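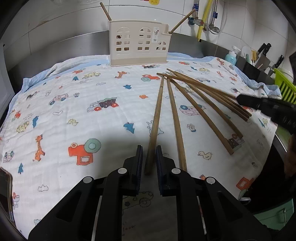

Die Objekterkennung von Pimo liefert für lange, dünne Gegenstände neben der Position auch eine Achse, und auf diese Achse bezieht sich später die Griffplanung. Bevor Sie das Modul einschalten, legen Sie deshalb fest, welche Klasse als »dünn« behandelt wird. Die hölzernen Essstäbchen auf der bedruckten Decke laufen an ihren oberen Enden zusammen; ohne Achsentrennung meldet die Erkennung in solchen Fällen oft ein einziges Objekt mit falschem Schwerpunkt. Auch der Aufdruck kann als Objekt gemeldet werden, solange die Hintergrundmaske fehlt.

4.3 Achsentrennung einrichten

1. Starten Sie den Wahrnehmungsdienst und verbinden Sie die Oberfläche mit Port 3179.

2. Wählen Sie unter »Klassen« den Eintrag »Stab« und aktivieren Sie »Achse schätzen«.

3. Setzen Sie »Mindestlänge« auf 50 Pixel. Kürzere Segmente werden verworfen.

4. Nehmen Sie die Hintergrundmaske auf. Gemusterte Unterlagen müssen dabei glatt liegen – Falten erzeugen Kanten, die später wie Stäbe aussehen.

Hinweis: Nach jedem Verschieben der Unterlage ist die Maske neu aufzunehmen.

5. Öffnen Sie die Griffansicht und prüfen Sie, ob die geschätzte Achse parallel zu den Greifflächen liegt. Beim senkrecht gehaltenen Stäbchen zwischen den dunkelblauen Belägen ist das der Sollzustand.

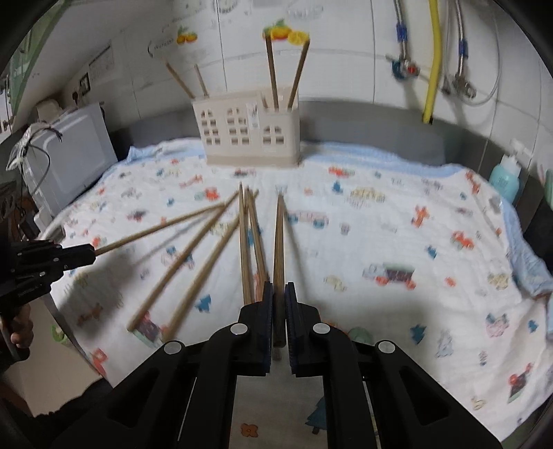 6. Speichern Sie das Profil. Der Planer übernimmt es beim nächsten Start.

Vorsicht: Ändern Sie die Klassenliste nicht, während der Planer läuft. Die laufende Bahn wird sonst mit den alten Achsen zu Ende gefahren.

Sind zwei Greifer im Arbeitsbereich, tragen Sie beide unter »Eigenkörper« ein. Fehlt einer, behandelt der Planer ihn als Hindernis und bricht mit Fehler 3 ab.

Fragen zum Profilformat: Yaowalak Sitthichai, Fragen zum Planer: Cornel Ghiță.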